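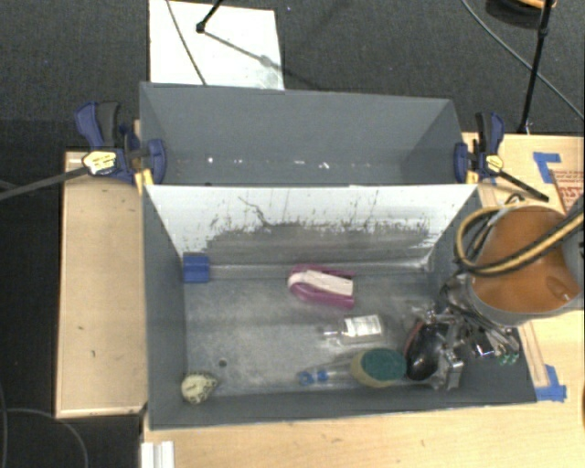
4.2. Extracción de objetos junto a las paredes

El agarre en contenedores con paredes inclinadas plantea una dificultad que las formulaciones cenitales habituales no recogen: la pose de agarre de mayor puntuación puede ser cinemáticamente alcanzable y, aun así, conducir a una colisión entre la pinza y el panel durante el descenso. Clillar trata esta situación como una decisión secuencial entre dos primitivas, desplazar y agarrar, con una función de valor común a ambas. El contenedor empleado en los experimentos (figura 2) es una caja gris abierta por arriba, con paneles laterales que se abren hacia el borde superior y sujeta mediante sargentos azules en las esquinas superiores. La inclinación de los paneles hace que la distancia libre entre el dedo y la pared dependa de la altura, por lo que un margen de seguridad constante resulta demasiado conservador cerca del borde e insuficiente cerca del fondo. En la disposición de la figura conviven además una botella pequeña transparente, un tubo también transparente con tapón azul y una esponja redonda con una cara verde oscura, es decir, objetos con respuestas muy distintas tanto al contacto como a la estimación de profundidad.

La observación de entrada se compone de una imagen en color tomada por una cámara fija y del estado articular del brazo. No se utiliza profundidad. En las pruebas preliminares, los mapas obtenidos sobre plástico y vidrio transparentes presentaban huecos extensos, y rellenarlos por interpolación introducía superficies inexistentes que la política aprendía a evitar. La imagen se rectifica sobre el plano del fondo del contenedor y se recorta al perímetro interior. La calibración entre cámara y base se realiza al comienzo de cada serie y se mantiene sin cambios hasta que esta termina.

La primitiva de desplazamiento se parametriza mediante un punto inicial, una dirección y una longitud, todos expresados en el plano del fondo. Durante su ejecución, el dedo mantiene una altura constante y la velocidad se limita de forma que el contacto con un objeto rígido apoyado en la pared no supere el umbral de fuerza del controlador. Si el umbral se alcanza antes de completar la trayectoria, el brazo se retira en vertical y la acción se registra como truncada. Las acciones truncadas no se descartan. Excluirlas del entrenamiento produjo, en una versión anterior del sistema, una función de valor optimista precisamente en la zona donde se concentran los fallos.

La primitiva de agarre añade a la posición plana el ángulo de giro alrededor del eje vertical y un ángulo de inclinación respecto a este. El segundo es el que permite seguir la pendiente del panel. Para cada candidato se calcula el volumen barrido por la pinza durante la aproximación y se contrasta con un modelo geométrico del contenedor; los candidatos en colisión se eliminan antes de evaluar la red. El modelo geométrico se reduce a los planos de las paredes y al fondo. Los elementos menores fijados al interior se incorporan como volúmenes prohibidos, con una holgura igual a la utilizada para los planos.

4.2.1. Datos y entrenamiento

La política se inicializa con el conjunto Pultura, formado por 1.000 episodios recogidos de manera autónoma en el mismo tipo de contenedor. Cada episodio comienza con una disposición desordenada y termina cuando se agota el presupuesto de acciones o cuando el detector de contenedor vacío se activa. La recompensa es binaria y se asigna únicamente a la extracción: un desplazamiento no recibe recompensa propia y solo adquiere valor a través de los agarres que le siguen. Se ensayó una recompensa auxiliar proporcional a la separación ganada respecto a la pared, siguiendo la propuesta de Carrier, pero el agente encadenaba desplazamientos que alejaban un objeto de un panel para aproximarlo al opuesto.

El análisis de ese comportamiento, desarrollado por Audrey-Anne Carrier en el informe interno que acompaña al conjunto, mostró que el problema no desaparecía al reducir el peso del término auxiliar. Con pesos pequeños, la conducta cíclica era menos frecuente, aunque persistía en las disposiciones donde ningún candidato de agarre superaba el filtro geométrico. En la versión final se optó por suprimir el término y ampliar el horizonte de la estimación de retorno a 6 acciones.

La red comparte el codificador visual entre ambas primitivas y dispone de una cabeza de salida para cada una. Los parámetros continuos se obtienen mediante muestreo y refinamiento iterativo, partiendo de una distribución uniforme sobre el área interior. Como aumento de datos se aplican variaciones de brillo y contraste, además de manchas sintéticas de forma irregular sobre las paredes. Este último aumento responde a un error sistemático: la red entrenada sin él asignaba valores altos de agarre a regiones oscuras del panel, en particular cuando la suciedad llegaba hasta la línea del fondo. La pared clara del contenedor de la figura 2, con salpicaduras y marcas oscuras sobre todo en la mitad inferior, corresponde a este tipo de apariencia. Las manchas sintéticas se generan a partir de máscaras aleatorias y no se copian de imágenes reales.

No se aplica reflexión especular a las imágenes. Aunque el espacio de acciones es simétrico en el plano, el brazo entra siempre por el mismo lado y las oclusiones que produce no lo son. La reflexión mejoraba la pérdida de validación y empeoraba la ejecución en el robot, discrepancia que se repitió con distintas semillas.

4.2.2. Protocolo de evaluación

Se compara Clillar con dos alternativas. La primera, denominada Jaunzems, selecciona el agarre de mayor puntuación entre los que superan el filtro geométrico y recurre a un desplazamiento aleatorio si no queda ninguno. La segunda es una variante de Clillar sin el ángulo de inclinación, con la pinza siempre vertical. Los tres métodos utilizan el mismo codificador y el mismo filtro, de manera que las diferencias observadas no pueden atribuirse a la percepción de entrada ni al modelo del contenedor.

Cada método se evalúa en 100 disposiciones iniciales. Las posiciones de los objetos se reproducen entre métodos por superposición de la imagen en directo con una imagen de referencia; el error residual de colocación es pequeño frente al ancho del dedo, pero no nulo, y afecta sobre todo a los objetos cilíndricos, que pueden rodar al retirar la mano. El contenedor permanece sujeto a la mesa durante toda la serie y su posición se verifica respecto a marcas de cinta. Cuando se detecta un desplazamiento del conjunto, la prueba se anula y se repite desde la disposición inicial.

Una extracción se considera válida si el objeto rebasa la altura del borde y permanece en la pinza hasta la zona de descarga. Los agarres simultáneos de varios objetos se contabilizan como una sola extracción. Este criterio, acordado con Kirsten Perron durante la preparación del banco de pruebas de Travberg, penaliza ligeramente a las políticas que prefieren los agrupamientos densos, pero evita que la métrica dependa de si dos objetos quedaron enganchados de forma accidental.

4.2.3. Resultados

Clillar obtuvo una proporción de extracciones válidas superior a la de ambas alternativas. La diferencia respecto a Jaunzems se concentra en los objetos en contacto con una pared y es escasa en la zona central del fondo, donde los dos métodos eligen casi siempre un agarre directo. La variante vertical se situó entre ambos. Su fallo más habitual fue el cierre parcial sobre objetos bajos apoyados en el panel: el dedo exterior no alcanzaba el fondo y el objeto resbalaba al elevarlo.

Por tipo de objeto, los materiales blandos toleraron errores de orientación considerables. En los recipientes transparentes de sección circular, en cambio, un error angular moderado bastaba para expulsar la pieza durante el cierre. Clillar aprendió a empujar estos objetos en sentido transversal a su eje solo cuando existía otro cuerpo capaz de detenerlos; en ausencia de tal apoyo, tendía a empujarlos por un extremo. La preferencia es visible en los mapas de valor, pero no se ha comprobado si se mantiene con relaciones de aspecto ajenas a Pultura.

El filtro geométrico presenta una limitación conocida. Los planos se ajustan con el contenedor sin carga lateral, y la presión de la pinza puede deformar los paneles lo suficiente para invalidar la holgura nominal. El controlador de fuerza contiene el efecto sin corregir el modelo. La estimación en línea de la posición de los planos a partir de los contactos registrados se aborda en la sección 6.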